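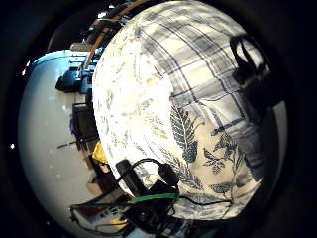 Figura 1. Tela clara con frondes de helecho y ramitas en azul oscuro.

3. Acumulación de fieltro y compactación superficial en céspedes residenciales

3.1. Área de estudio

El trabajo se llevó a cabo en los barrios periféricos de Letholm, donde la mayor parte de las viviendas dispone de un jardín delantero pequeño y de una superficie de césped algo mayor en la parte posterior. La precipitación media anual es de casi 700 mm, con un mínimo estival que obliga a regar en los jardines expuestos al sur. Los suelos son franco-arcillosos, con una capa superior alterada por la construcción de las viviendas. En varias calles esa capa contiene restos de grava y mortero que dificultan la toma de muestras con sonda.

Se seleccionaron 144 parcelas. Para entrar en la muestra, el césped debía llevar al menos cinco temporadas implantado, no haber sido resembrado por completo en ese periodo y segarse con máquina propia del hogar o por un servicio contratado de forma regular. Se descartaron los céspedes instalados sobre cubiertas de garaje y los que compartían zona de riego con setos o macizos de arbustos, por la dificultad de separar los aportes de agua.

La composición botánica era bastante homogénea. Predominaban el raigrás inglés y la poa de los prados, con presencia variable de festuca roja en los tramos sombreados. En los jardines de la zona de Chornovol, de construcción más antigua, aparecía además agrostis estolonífera, que forma rodales densos y tiende a producir más fieltro que las otras especies. Esta diferencia se tuvo en cuenta en el análisis mediante una variable de especie dominante, asignada en la primera visita y revisada en la última.

3.2. Medición del fieltro

Por fieltro se entiende aquí la capa de tallos, estolones y raíces muertas o vivas situada entre la superficie del suelo y la vegetación verde. Un espesor moderado amortigua el pisoteo y reduce la evaporación. Cuando la capa crece demasiado, el agua de riego queda retenida en ella, las raíces se concentran en los primeros centímetros y el césped se vuelve más sensible a la sequía.

Las muestras se extrajeron con un sacabocados cilíndrico. En cada parcela se tomaron cilindros en la zona central, junto al borde pavimentado y en el paso habitual entre la puerta y el fondo del jardín. El espesor se midió en el momento, sin comprimir, y otra vez bajo una pesa normalizada. Los valores que se presentan son los obtenidos con pesa, porque la medida sin compresión varió mucho entre operadores durante la prueba previa.

La siega se interrumpió dos días antes de cada visita. No siempre fue posible mantener la misma pauta con el riego. En los hogares con programador automático se pidió que se anulara el ciclo de la noche anterior, y las visitas en las que no se había hecho se repitieron la semana siguiente.
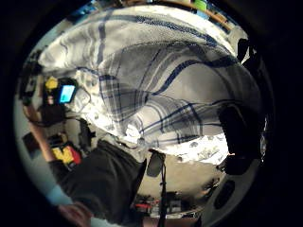 La resistencia a la penetración se registró con un penetrómetro de cono Tokine, calibrado al comienzo de cada jornada. Se reunieron 2257 lecturas válidas a lo largo de la campaña. Se consideraron no válidas las lecturas en las que el cono topó con piedra o con raíz leñosa, reconocibles por un aumento brusco de la fuerza antes de alcanzar la profundidad de trabajo. Estas lecturas se repitieron a un palmo de distancia y, si el obstáculo persistía, el punto se dio por perdido.

La humedad del suelo influye mucho en este tipo de medida. Por ello, cada lectura se acompañó de una determinación de humedad gravimétrica en una muestra adyacente, y las comparaciones entre parcelas se hicieron con valores corregidos. La corrección es pequeña en primavera y considerable en julio, cuando la diferencia entre un césped regado y otro sin regar puede ocultar el efecto de cualquier labor de aireación.

3.3. Tratamientos

Las parcelas se asignaron a uno de tres grupos. El primero recibió un pase de escarificador vertical en primavera. El segundo recibió aireación con púas huecas y retirada de los cilindros. El tercero se mantuvo como testigo, con la siega y el abonado habituales del hogar. En 43 parcelas, todas del segundo grupo, se aplicó después un recebo de arena silícea lavada, extendida con rastrillo y cepillo hasta rellenar los orificios.

Las calvas que quedaron tras la escarificación se resembraron con la mezcla Altton para uso residencial, sin riego de apoyo distinto del que cada hogar practicaba. No se aplicaron herbicidas ni fungicidas en ninguna de las parcelas durante el ensayo. Dos hogares comunicaron que habían utilizado un producto contra el trébol por su cuenta; sus datos se conservaron en el análisis de compactación y se excluyeron del de cobertura vegetal.

La altura de siega no se impuso. Se anotó en cada visita y se incluyó como covariable. En la práctica varió menos de lo esperado, salvo en los jardines atendidos por servicios contratados, donde el corte fue en general más bajo y más frecuente. La última ronda de mediciones se cerró el 17 de agosto de 2020.

3.4. Resultados

El espesor del fieltro disminuyó en los dos grupos tratados y se mantuvo sin cambios apreciables en el testigo. La reducción fue mayor con escarificación, como cabía esperar de una labor que extrae material de forma directa. Con púas huecas el descenso fue más lento y se hizo visible solo a partir de la segunda visita. El recebo con arena acentuó la diferencia respecto al testigo, sobre todo en los rodales con agrostis.

En cuanto a la compactación, el orden se invirtió. La escarificación apenas modificó la resistencia a la penetración por debajo de la capa superficial. La aireación la redujo de manera clara en la zona central de las parcelas y algo menos en la zona de paso, donde el tránsito diario volvió a cerrar los orificios en pocas semanas.

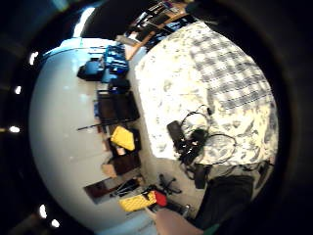

Los bordes pavimentados se comportaron de otro modo. En ellos el suelo estaba más compactado desde el inicio y el fieltro era más delgado, probablemente por el paso repetido de las ruedas del cortacésped y por la mayor temperatura junto al pavimento. Ninguno de los tratamientos produjo allí un efecto que pudiera separarse de la variación entre parcelas.

La cobertura vegetal cayó en las primeras semanas tras la escarificación y se recuperó antes del verano en la mayoría de los jardines. Las excepciones se concentran en parcelas sombreadas por edificios o por coníferas, donde la resiembra germinó de forma irregular y parte del espacio fue ocupada por musgo. En estas condiciones, un pase menos profundo habría sido preferible.

3.5. Limitaciones

El ensayo abarca una sola campaña. El fieltro se acumula a lo largo de varios años, y una reducción medida en agosto no permite saber cuánto tardará la capa en alcanzar de nuevo el espesor inicial. Tampoco se midió la actividad de las lombrices, que en suelos arcillosos contribuye a incorporar la materia orgánica al perfil y que puede explicar parte de la dispersión observada en el grupo testigo.

El abonado de los hogares se conoce solo por las respuestas a un cuestionario. Varios participantes no recordaban la dosis ni la formulación del producto, de modo que esta variable se trató como presencia o ausencia de aporte nitrogenado en primavera. Las dosis altas de nitrógeno favorecen la producción de tallos y podrían haber reducido el efecto aparente de la aireación en algunos jardines. El registro de dosis se ha incorporado al protocolo de la campaña siguiente, junto con un segundo muestreo en otoño.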